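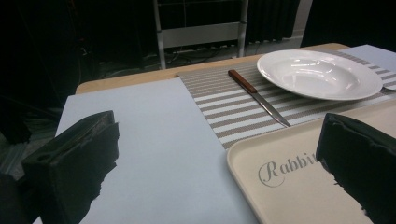 Frauke Ruppert wrote back that a meal should start when the last person sits down, and that she'd rather eat cold potatoes than start without her sister.

Talks > Kudcombe > Eating together, notes

January, F. Wegener

OK start with Frauke's line, wait for the laugh. Then the question. When did you last eat at a table with no phone on it? Don't make them raise hands.

My street in Proltville. 26 houses. Asked at 17 doors who eats supper together. Most said "we try." Stay on "try" a bit.

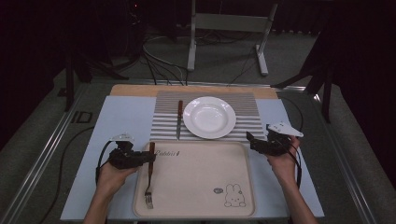
Trying mostly fails on timing. Late shift, practice, homework. So pick ONE meal. Breakfast counts!! Soup at 9 pm counts. Say this slow, people feel guilty about it.

Trostitz story, keep short. Long lunch in the square, 300 chairs, everybody brings there own plate. Rain at noon, they moved under the market roof and kept eating. Skip the part about the mayor.

Kids. Give them a job, setting out, pouring water. Don't fix it after them. My son put the spoons on the wrong side for a year, fine.

Money slide - skip if runing late.

End: ask them to name the meal and the person, out loud, to whoever's next to them. Two minutes. Then coffee, cups are by the side door.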